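How Do You Pick a Hand for a Robot?

Think about everything your hands did this morning. They pulled back a blanket, squeezed toothpaste, held a spoon, and maybe scratched a dog behind the ears. You didn't have to stop and swap your hands for different ones along the way, did you? Robots often do have to, and choosing which hand to give them is one of my favorite jobs in the whole workshop.

A robot's hand is called a gripper. Some have fingers, some have suction cups like the ones on a bath toy, and some have soft rubbery pads that bend around whatever they touch. This July we tried out 2 of them. The first, the Pekix, has two stiff fingers that close like a clothespin. The second, the Edum, has soft fingers that curl (a bit like a banana peel, if you ask me!).

You might think the best test is something heavy. Heavy things are hard, it's true, but a soft thing can be even sneakier. Squeeze a block of wood and it stays a block of wood. Squeeze a pillow and it changes shape, so the robot's plan for picking it up may be out of date before the fingers have even finished closing.

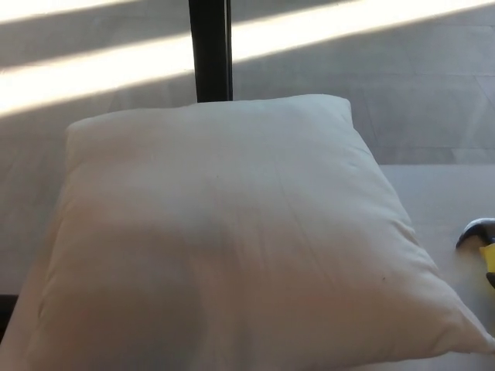 So each gripper gets 20 tries, and we write down what happens every time, even when it's a flop. Agata Greco keeps the notebook. A try counts as good only if the pillow goes up, stays up while you say "one elephant, two elephants," and comes down again gently. The Pekix was very good at pinching a corner, but then the rest of the pillow swung about like a sleepy bat. The Edum held more of the pillow at once and took much longer to let go.

Then there is the question of seeing. A robot's camera turns everything into tiny dots of color, and the computer has to work out which dots belong together. White things on pale tables are tricky, and sunshine makes them trickier still — a bright stripe of light can look like an edge, and a shadow can look like a dent. Wrinkles help, oddly enough. They give the computer something to notice on a big plain patch of cloth. 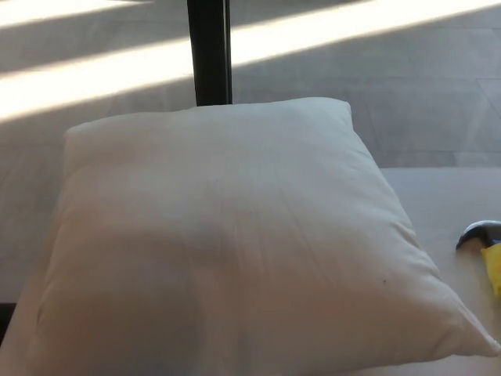
Shahab Sadeghi thinks we should stop fussing over fingers and spend the time on a better camera, as even the cleverest hand is no use if it reaches for the wrong spot. Raphaël Baudry would sooner have both, and a bigger notebook.

You can try this at home with a pillow and a pair of kitchen tongs. Ask a grown-up first. Pick the pillow up by a corner, then by the middle, then with one eye shut, and write down which way was easiest. Then try a sock.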